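Workshop notebook, Sellinness, 22 Nov 2023

Back to the walnut ink today, and what a pleasure it was to have the pots out again after leaving them alone since October! I strained the Tomar batch twice through old muslin and it came out a lovely deep brown — far kinder on the nib than the last lot.

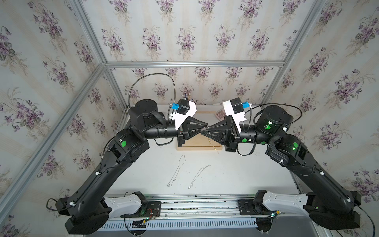 Imogen Tarrow

Violets have been on my mind as well, so I tried a little purple on the Kesix paper, 35 drops to the jar. It feathers rather badly, I'm afraid, and wants more gum. I'll leave the test strips for 8 days before judging them. Please don't move the jar by the sink, it's still settling.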